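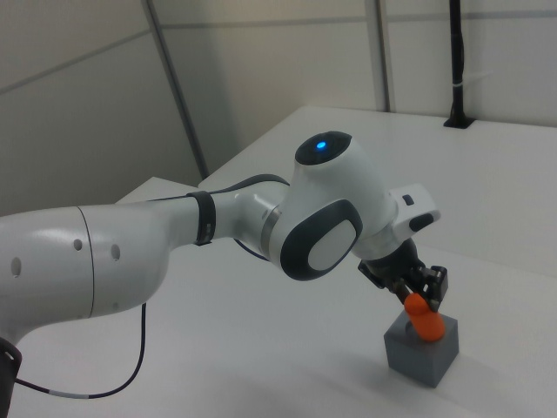 2. The Visit to the Trederdale Lab

Our group went to the Trederdale automation lab on a Thursday in December. The group was Anong Tanasarn, Gemechu Jemal and Chalerm Nuchit. We were met by Hnat Tymoshchuk, who runs the demonstrations, and Tarek Ait Brahim, who writes the control software. The demonstration started at 9 in the morning and we stayed until lunch.

2.1 What we were shown

The main demonstration was a placing task the lab calls Twal. A white arm with a black two-finger gripper picks up an orange part and brings it down to a gray cube. The part has rounded ends, and the arm holds it at a slight tilt over the top of the cube. Mr. Tymoshchuk said the tilt is programmed. If the part comes in perfectly straight and is off by a little, it lands on the top face and stops. If it comes in at an angle, the lower end can find its way first and the arm straightens it afterward.

We asked why the table was so bare. He said they keep it that way for the demonstration so visitors can follow the gripper, and that their other cell, Narar, is a lot more crowded. We did not see Narar running.

2.2 How the task is programmed

Mr. Ait Brahim showed us the program on his laptop. It is shorter than we expected. Most of it is a list of positions with a speed for each one. The last part of the move is different. There the arm goes slowly and checks how hard it is being pushed back. Above a set limit it backs off and tries again from a slightly different spot.

The lab keeps a log of every attempt. The log for this task had 3,807 attempts in it when we visited, and 824 of those needed at least one retry. Gemechu asked if the retries were mostly from one cause. The answer was that many came from how the part sat in the fingers when it was picked up, so the problem starts before the arm gets near the cube.

2.3 What we can use

Our own project, Hatari, uses a small classroom arm that cannot measure force. We cannot copy the retry method. We can copy the angled approach, and Chalerm has already changed our last two positions to try it. Anong is making a simple holder so that our part is always picked up the same way.

We still need to decide on a speed for the final move. The lab's numbers are for a much heavier arm and do not carry over to ours.

Filed under: Student Projects > Robotics > Site Visits

Contact the project office | Copyright Hatari student team | Back to top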